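Speaker notes — adhesive selection for bench and worktop repairs

Harbridge session, after the coffee break. 65 minutes including questions. Water on the lectern, clicker has a delay.

**Opening**

Say the title once and move on. Most of the room fits or repairs work surfaces for a living, so skip the definition of an adhesive. State the scope: joints between a rigid top and its support, indoors, light loading. Stone is out of scope. So is anything that touches food; refer those questions to the Cunia handout.

Main claim: most failed joints that come back to the workshop were glued with a suitable product on an unsuitable surface. Pause here. Somebody will disagree, and it is better to take that at the end.

**Surface preparation**

- Clean first, then abrade. Abrading a greasy panel drives the grease into the scratches.
- Wipe in one direction, turning the cloth. Solvent left in a pool dries back to a ring of dirt.
- Water-break test: a clean surface holds a continuous film, a dirty one lets it bead. Demonstrate with the small offcut, not the large one.
- Time between preparation and bonding should be short. At Marchand the panels were prepared in the afternoon and bonded the next morning, and the peel results fell noticeably.

If the projector is slow, talk through the Marchand result without the chart. The shape of the curve matters more than the values.

**Choice of product**

Three families only — epoxy, polyurethane, contact adhesive. Do not get drawn into acrylics.

Epoxy: stiff, fills gaps, tolerates a poor fit. Weak point is peel. Mixing errors account for most of the soft joints we see. Weigh both parts; the plunger marks on a syringe are not good enough for small batches.

Polyurethane: some give in the joint, useful where the top and the frame move by different amounts. Foaming types lift the panel if it is not held down. Mention the Skota job: clamps removed after 2 hours, panel bowed by the following day, whole top redone.

Contact adhesive: fast, thin, no second chance with position. Use spacers and withdraw them from the middle outwards. Coat both faces and wait until touch-dry. People in cold workshops do not wait long enough.

**Clamping and cure**

Pressure should be even, and moderate. Excess pressure starves the joint, and a starved joint looks very neat from the outside. Battens spread the load on a broad panel better than more clamps do.

Cure times on the label assume a warm room. As a working rule, a drop of ten degrees about doubles the time. Repeat this, it is the line people write down. December jobs in unheated units need either heating or patience, and the heating must reach the joint and not only the air.

Handling strength and full strength are different figures. A top may be lifted well before it may be loaded.

**Inspection**

Move to the slide on light-coloured tops. Points to make, in this order:

1. Sight along the surface at a low angle. Bowing shows there before it shows to a straight edge.
2. Tap with a coin along the line of the joint. A change of note suggests a void.
3. On white surfaces, check squeeze-out under good light. Clear epoxy yellows with age and the line appears later.
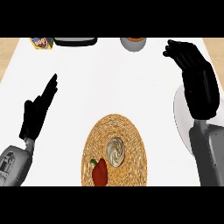
Amedeo Zanetti objected at the run-through that the coin test is too dependent on the listener, and that he would want a feeler gauge at the edge as well before signing anything off. Accept the point. The gauge finds edge gaps and the coin finds voids further in, so give both and say which does which.

**Close**

Handout is at the back, both sides. The table of cure times on the reverse has one correction, marked in pen: the polyurethane row should read 3 hours to handling.

Likely questions:

- Can old adhesive be left in place? Only if it is sound and the same family. Otherwise take it off.
- Hot-melt? Fine for holding a batten, not for the joint itself.
- Who pays for a rework? Not for this session. See the contracts talk, room 2, straight after lunch.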